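Subject: Re: [smallcars] Masanja clutch judder, am I stuck with it?
From: Ornella Greco
To: smallcars list

Hi all, and hi Pete, welcome to the list!

Pete wrote:
> Picked up a Masanja hatch in January, the 30 horsepower one, and I
> love it to bits, but it shudders every time I pull away in first.
> Worse on a hill, gone by second gear. The dealer in Stiltalham
> wants 800 for a new clutch and says they all do it anyway. Do they?
> And is it worth doing on a car this cheap?

No, they don't all do it! Mine did when I got it and it hasn't for ages now, so please don't hand over that money yet. There are a couple of things I'd look at first, and you can do both on the driveway with the car on ramps.

Start with the lower engine mount, the one at the back that you can only see if you lie down and turn your head sideways. The rubber goes soft and then splits, and the whole engine rocks when you let the pedal up. Get somebody to sit in the car with the handbrake hard on and bring the clutch up gently while you watch from the side (the side, please, never in front). If the engine lurches, there's your shudder.

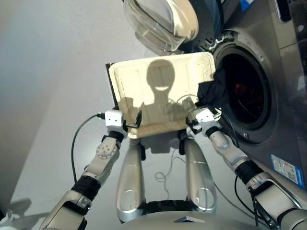

The other one is the cable. The early cars had a Gredum cable with a plastic sleeve that drags inside the outer, so the pedal comes up in little jerks no matter how careful your foot is. Ziltard make a replacement, part number 2603, and it fits straight on, although the clip at the gearbox end is a pig and I lost a fair bit of skin over it. Put the adjuster back where the old one was to begin with and then go a half turn at a time.

I did the mount and the cable together, so I can't swear which one cured mine, but the whole lot came to just under 100 and one grumpy afternoon. If it still shudders after that then yes, it could be oil on the plate, and you're back to talking to the dealer, or better still an independent place.

As for whether it's worth it, well, you said you love it to bits! I'd drive mine over anything newer on those lanes out past the reservoir.

Does anyone still have the scan of the torque settings? My copy has coffee all over the mounts page.

Ornella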